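Operations > Materials Room > Newsletter items

Last updated: 2023-07-27

Block stock: sorting, storage and the new bin rules

The block stock at Gudeta was checked and relabeled this month. The stock now stands at 516 rectangular blocks, stored in 24 trays on the Zerner shelving along the back wall. Hamdia Admasu did the check and has updated the stock sheet. Anyone holding an older printout should discard it. The tray numbers have changed and the old ones no longer match the shelf labels.

Two colors are in regular use, dark green and brick red. Other colors have been moved to the top shelf and are issued on request. They remain on the stock sheet under "reserve" and are included in the total.

What counts as one block

The sheet now treats every rectangular block as a single item, whatever its length. Under the old system the short blocks were entered by weight, and the result never agreed with a hand check. Blocks with a chipped corner stay in stock. Blocks with a split face, a raised edge or paint lifting from the long side are to be placed in the reject tray and entered on the sheet the same day. Nine were rejected in this check. Six of those came from tray 3, which had been stored next to the radiator. The tray has been moved.

Loading a bin

The large gray metal bins are used on the wooden tabletops only. They are not to be placed on the rolling carts, which flex under the load and leave the bin bottom out of level. Before loading, wipe the bottom with a lint-free cloth. Scuffs in the metal are normal and do not need to be reported. Dents are a different matter: a dent deep enough to rock a block laid flat over it should be marked with tape on the outside wall and reported to Desta Abera.

The standard light load is six blocks, three of each color. They are tipped in from the tray and left as they land. Do not straighten them, space them out or turn them to face the same way. Blocks that touch, cross or rest against one another are acceptable, and a load with at least one crossing is preferred. A block that comes to rest standing on end against a wall should be laid down by hand before work starts.

A light load in one of the bins, with the three green blocks toward the middle and the red ones to the right, one of them lying across another:

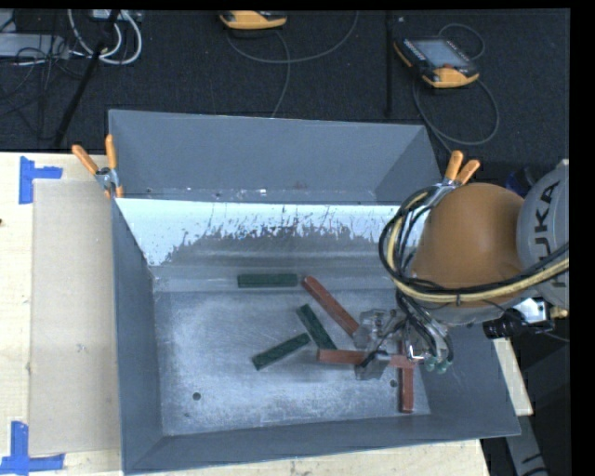
Clearing a bin

Clear by color, green first. Return the blocks to the tray they came from, long side down, in a single layer. The trays hold more if the blocks are stacked, but the lower layer picks up marks from the one above and the shelf labels are hidden. When two blocks are crossed, lift the upper one clear before touching the lower. Dragging a block along the metal rounds its edges over time and accounts for most of the wear found in the check.

After the last block is out, run a hand along the inside corners of the bin. Paint flakes collect there. They should be brushed out toward the front wall and picked up with a damp cloth. Do not tip the bin to empty it. The rim marks the tabletop, and two of the tables have already been sanded for this reason.

Trays and labels

Each tray carries a label on the short side giving the tray number, color and number of blocks. The label is written in pencil and corrected whenever the contents change. The printed labels from Plurance did not hold up to cleaning and have been withdrawn. Spare blanks are in the drawer below the stock sheet.

Trays go back to the shelf with the label facing out. A tray left on a table at the end of the day will be returned to the first open slot, which may not be its own, so please put trays away before leaving.

Next check

The next full check is planned for December. Trays used in the Ever series will be checked first, as they see the most handling. Between checks, three trays chosen by Hamdia will be gone over each month and any difference from the sheet noted in the margin.

Corrections to the stock sheet go to Hamdia Admasu. Reports of damaged bins or tables go to Desta Abera, with the bin number and the position of the damage.

Filed under: Materials and Supplies, Storage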